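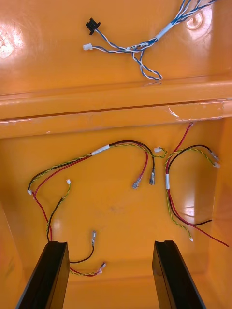
3. The bench and the parts

3.1 Where the work was done

Flurnadel was built in a shared workshop, on evenings when the wood lathe was free of admirers and the extractor fan could be switched off. The rent covers a bench, a share of the heating and a lock that needs a knack. We mention this because most of the published work on two-armed sorting assumes a laboratory, and a good many of its recommendations begin with a floor that nobody else walks on. Ours gets walked on, swept at, and on one evening mopped while a run was under way.

The aim was modest. Given trays of mixed electrical parts, the two arms should between them lift out one circuit board and one wire harness and set them down together in a central tray, ready for a human to solder or to lose. We call the pair a kit. Section 2 explained why we thought this would be easy, and we have left that section as it was first written.

3.2 Arms and software

The arms are driven by two programs that were never meant to meet. Caruso plans the movements and keeps the arms from hitting each other. Surlow looks at the camera pictures, decides where to close the fingers, and passes its choice along. Both run on the same second-hand desktop computer under the bench, whose side panel has been off since the first warm day.

Caruso is cautious to a fault. Early on it treated every dangling cable as a solid wall and would sooner park both arms than risk brushing against one. We cured this by giving the arms a smaller shared space over the central tray and letting only one in at a time. It cost speed, and made the bench look like two people being very polite in a doorway, but there were no more collisions to speak of. The one we would rather not speak of is in Section 6.

Surlow has the opposite temperament. It is always sure. Early versions returned a grasp point for every picture they were sent, including several taken with the lights off. We added a threshold below which it must decline to answer, and set that threshold by hand, over a long evening, by arguing.

3.3 Trays

The trays are plastic, with deep sides and thick rounded rims, and they are glossy. We would not choose a glossy tray again. Light from overhead bounces straight off the plastic, and to Surlow a bright patch is a perfectly good piece of metal until proved otherwise. We tried turning the room lights down, which helped the arms and annoyed the people. We tried a matt spray on one spare tray, which flaked. In the end we retrained on pictures taken in the glare and let the software get used to it, as the rest of us had.

The central tray is stainless steel with a sheet of white paper laid inside. The paper was put there to hide the shine, and is the cheapest part of the build by a wide margin. It is also the part that has never failed, though it does get replaced when someone needs to write down a phone number.

3.4 Parts

Boards are the easy case. Ours are red and round, with a hole through the middle and a notched outline that gives the fingers something to find. They lie flat and they stay where they are put. A board can be picked at almost any angle provided the fingers keep clear of the taller components, and Surlow learnt this within a weekend.

Harnesses are the other case. A harness has no fixed shape, and its ends have a habit of lying under its own middle. Some carry small plastic connectors, some have spade terminals or crimped pins, and several have label sleeves wrapped round the bunch. We came to depend on the sleeves. A sleeve is pale, fairly straight and holds the wires together at one point, so a grasp there tends to bring the whole harness along with it. A grasp on a single wire brings the wire, then the harness, then whatever the harness had hold of.

Twisted pairs deserve a complaint of their own. From above, a loop of twisted wire looks to the software like a string of very small objects, each of them promising. Our fix was to join short pieces of the same colour into one line before choosing a grasp. It is a crude rule and goes wrong where two pairs of the same colour cross, but it replaced a far cleverer rule that went wrong everywhere.

3.5 Layout

The trays stand in two stacked pairs, one on each side of the steel tray, so that each arm has its own pair to work from and neither needs to lean across the other. Boards and harnesses are kept in separate trays. An earlier layout mixed them, in the hope of a stiffer test, and we can report that it was stiffer. Figure 3 gives the arrangement used for all the results in Section 4. The two trays at the back were added last – they hold the small wire assemblies and twisted bundles that we use for grasp practice, and they are not counted towards a kit.

Figure 3. The bench at Grosuler, with both grippers over the back trays. Two boards lie in the front left tray and a long harness in the front right. The steel tray in the middle holds one board and one harness, side by side on the paper. 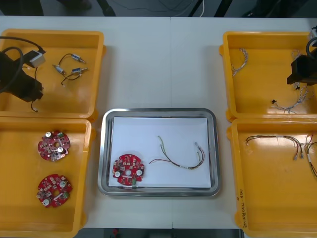 4. Results and what went wrong

We ran 200 kits over several evenings, resetting the trays by hand between runs. A run counted as a success if one board and one harness ended up inside the steel tray with no help from us. Shouting was not treated as help. By that measure 170 runs succeeded, and 51 of those needed a second try at one of the parts, nearly always the harness.

Of the failed runs, 23 were down to wire. The usual course of events was that the fingers closed on one strand, the arm rose, and the harness came up with a neighbour hanging off it. Caruso has no notion of cargo it did not ask for, so it carried on to the steel tray and delivered both. The remaining failures were shared between dropped boards and a loose plug on the power strip, which we have counted against ourselves as it was our plug.

A slower lift helped more than any change to the software. If the arm pauses a little way up and Surlow looks again, a second harness can often be spotted before it leaves the tray, and the arm can lower the lot and start afresh. We added the pause too late for the runs reported here. It is switched on by default in the version we now use, and makes the whole bench look as though it is having second thoughts.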